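Sleep and Bedroom Temperature in Student Housing
Jagadeesh Shetty
Project report, 2021-06-23

3. Method

Students in two residence halls, Kaimal and Brondberg, filled in a sleep diary each morning. They wrote down when they went to bed, when they woke up, and how rested they felt on a scale from 1 to 5. Room temperature was logged overnight on a shelf away from the window. We collected 837 diary entries. After removing entries with no wake time, 598 were left for analysis.

Bedding was recorded as well, as either light or heavy.

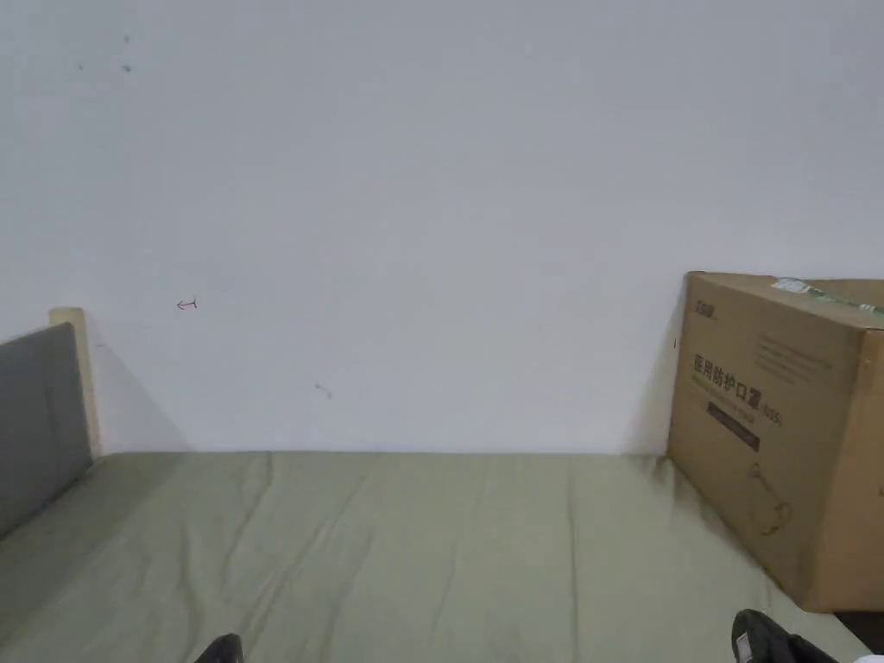
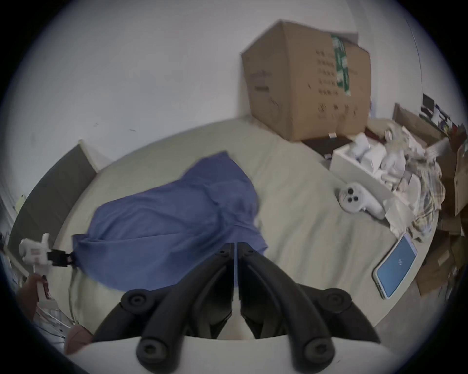 Figure 2. Bed with a plain sheet, two views.

4. Results

Students in the warmer rooms reported waking up more often. Kaimal has older windows and stayed warm well past midnight. The rested score dropped most on nights when the window was kept shut because of street noise. Filling in the diary took around 90 seconds.

Krishnamoorthy Shetty checked the data entry. A second round is planned for July, with the same diary form and a separate column for naps.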